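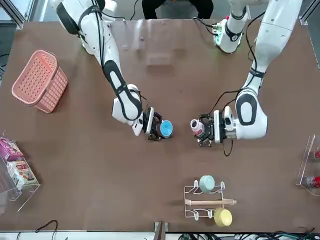 Spring always sends me to the bathroom cabinet first, and this year I went in with good intentions and came out two evenings later with a sore back and a much happier shelf. If you have been putting yours off, my best advice is to take everything out and give yourself a big bare table to work on, more room than you think you need. A plain plastic basket with holes in the sides, like the salmon-pink one, is lovely for this – it rinses clean under the tap and lets damp things dry out. Keep a small cup by you as well for the odds and ends, and pick up every little bottle and read the label before you decide. I found one from our January trip to Hekside that I had been moving from shelf to shelf without ever opening it!

Our Kimley swap table is back at the Tahiri Street hall, and we would dearly love your spare baskets, cups and clear display stands, so long as they are clean and not cracked. Please leave medicines at home – the pharmacy counter will take those. Drop-off is in room 11, and the kettle will be on.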